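Why is a manhole cover round?
The wonderful, slightly bossy world of shapes
Words by Ruba Saliba. Questions by Tarek Boutros, aged 7

Next time you are out for a walk, look down. Somewhere in the road there will be a heavy metal lid with a deep hole underneath it. Chances are the lid is round. Grown-ups walk over these every day and never wonder about them, as they are busy wondering where they put their keys.

Tarek wrote in to ask why the lids aren't square. He has asked 23 questions this month and this was the only one that didn't involve sharks, so it went straight to the top of the pile.

The lid that can't fall in

Try this at home. Cut a square out of a piece of cereal box, with each side 20 centimetres long. Keep the square AND the piece with the hole in it. (Eat the cereal first, or at least put it in something.)

Now turn your square so it stands up on one edge, and twist it until it lines up with the hole from corner to corner. Let go. Down it drops.

A square is wider across its corners than it is along its sides. So a square lid can always find a way to fall down its own hole, which is bad news for anyone standing at the bottom.

Do the same with a circle. A circle is exactly as wide this way as it is that way. Twist it as much as you like. As long as the hole has a little lip around the inside for the lid to sit on, the lid stays up top where it belongs.

There is another good thing about round lids. They are very heavy, and a round one can be rolled on its edge. Have a go at rolling a square and let us know how you get on.

How many ways can it fit?

Some shapes are easy-going and some are fussy. You can find out which by counting how many ways a shape drops into its own hole as you turn it round.

A rectangle fits two ways. Turn it halfway round and in it goes.
A square fits four ways.
A star with five points fits five ways.
A star with six points fits six ways. You may have spotted a pattern.
A circle fits any way at all. It does not mind. It is the Labrador of shapes.

Babies learn all this long before they can say "rectangle". They mostly learn it by banging.

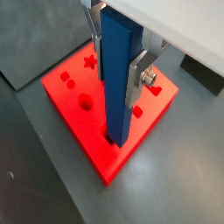
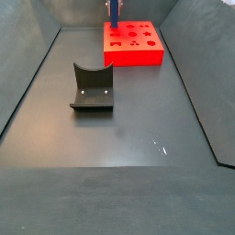
Red shape sorters, with a star among the holes.

Now for the fussiest shape of all, which is the one on your key ring. A front door key goes in one way up, and usually that is the way you didn't try first. This is done on purpose. If a key fitted any old how, it would be a spoon.

Plugs are fussy too. A British plug has three pins, set out in a triangle, and it only goes into the socket one way round. The top pin is longer than the other two, so it goes in first and opens little shutters inside. The shape is doing a safety job while you are thinking about toast.

Your turn

Go round your home and find one thing that fits only one way, one thing that fits two ways and one thing that fits any way you like. Jam jar lids are allowed. Brothers and sisters in cupboards are not.

Draw what you found and bring it to the Farside page wall. Tarek will be marking them, and he is strict.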